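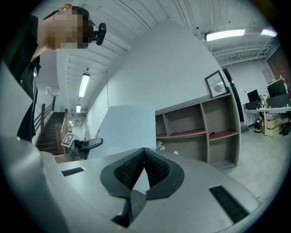
Started a cribbage ladder at Cusar this winter. 24 of us signed up, 13 are still playing.

Rules are the usual ones. Six cards each, two to the crib, first to 121. Muggins is off, so if you miss points in your hand your opponent can't take them.

Most arguments so far have been over the last card in pegging. It scores one for the go, or two if it lands on 31. You don't get both — Anitha Naidu looked it up and read it out to the room.

A skunk (winning by 31 or more) counts as two wins on the ladder. Damián Ledesma has three skunks and is on top because of it.

Nuria Iglesias asked if a four-card flush counts in the crib. It doesn't. In the crib all four cards and the starter have to match.

If you're behind near the end, keep low cards and peg. I kept a pair of eights instead last night and lost to Gediminas Org by two holes.

Next round has to be played by the end of February. Send me both scores, winner and loser. Two boards are in the cupboard — please put the pegs back in the bag.

Last updated: 6 February 2019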